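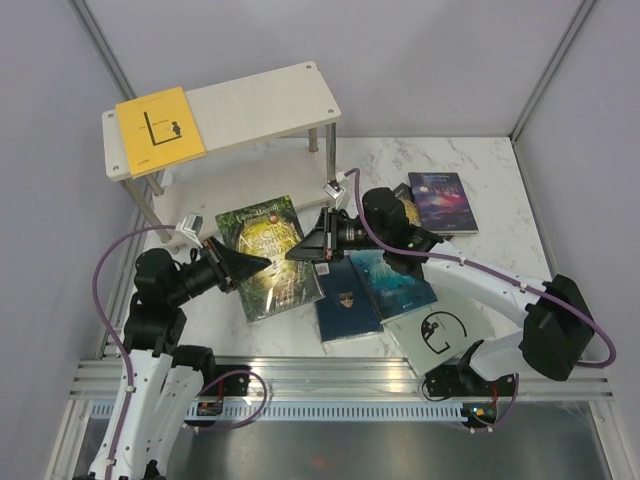 Questions about the Cloltora two-arm kit

What is in the box?
Two arms with grippers, a small camera for each wrist, the cables with their clips, and the front rail with both base mounts. The work surface is sold apart. Books and shelves you must find yourself.

Can it put books on a shelf?
Yes, this is the task we use most at our Jonddale workshop. Large books need both arms, one from each side. Please start with one book and a low shelf, and add more when you are satisfied.

Do glossy covers disturb the cameras?
Sometimes. A shiny cover gives reflections, and then the book is harder to find. Move your lamp to the side before you change any setting.

How many recordings do I need?
For one task with one shelf we advise 141 recordings. If the books lie over each other, plan for more - our own set for this has 1000.

Does it work with the Fleketti software?
Yes, from version 8. Older versions can move only one arm at a time.

May I order a single arm?
Not at the moment. We hope to offer it in July.

What if a cable becomes loose?
Switch off the power first, then press the cable back under its clips. Leave a free loop near the wrist, so the gripper can turn fully. Spare clips are part number 118 in the Ngô parts shop.

Page last changed: April 12, 2020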